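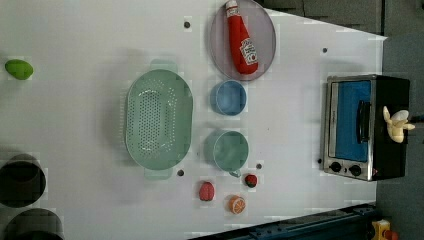 Bench tips for the sorting cell, Girley kitchen line

Keep the white table clear of anything the arm isn't meant to pick. Tools and cups belong on the side cart.

Lay the ketchup bottle across the plate, cap end toward the far edge.

Operators no longer place parts by hand. Each shift now logs failed picks and wipes the gripper pads every 30 cycles. 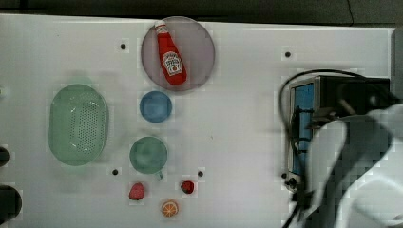 Before the shift change

Stop the arm, lock out power, then reset the table. Report faults to Rocío Herrera.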